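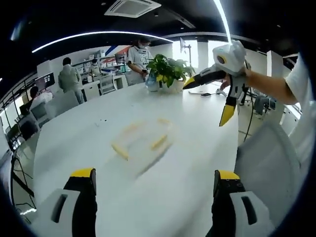
*The long white table in March, plant still in the middle of it.*

Bench notes, Pultimov room, 5 pm

Spent a good part of the afternoon on the table, and I'm glad I did, even if the Ocampo write-up is now waiting until tomorrow. It does collect things! There are still little dark specks of debris on the white top, so whoever gets in first, please give it a wipe before laying anything out (a damp cloth is plenty, no solvent on that gloss).

The heart-leaved plant stays where it is, in its white pot, with the glass beside it. I gave it 60 ml and wrote that on the card, and I'd love it if we could all keep to the card. Loose cables go back to drawer 5 please, the thin white one too. Petance parts are on shelf 2, and I still owe the Sesus list its last page.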